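Been reading up on vitamin drops again. Kurko says its bottle supports "natural vitality". I'd love to know how you'd test for that.

The study on their site had 11 people in it and ran for 10 days. No placebo group. Everyone felt a bit better, apparently. I feel a bit better after 10 days of most things.

Stasport sells what looks to me like the same stuff with a runner on the label and a bigger price. Same ingredients list, same order. Colour me unconvinced.
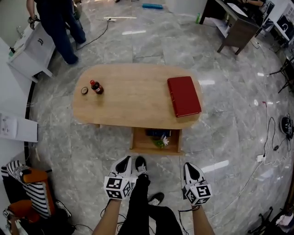

And the dose! One brand gives you 200 per cent of your daily needs in 3 drops. If you eat normally, where do they think the other half goes?

The pharmacy in Ikbridge has moved the whole lot up to the counter – next to the real medicine, under the same green sign. Clever, I'll give them that.

If your doctor has told you to take something, take it. I'm talking about the "wellness" shelf.

Someone's going to reply that Tsai drops fixed their sleep. Could be. Did you also stop drinking coffee at 9 pm when you started them?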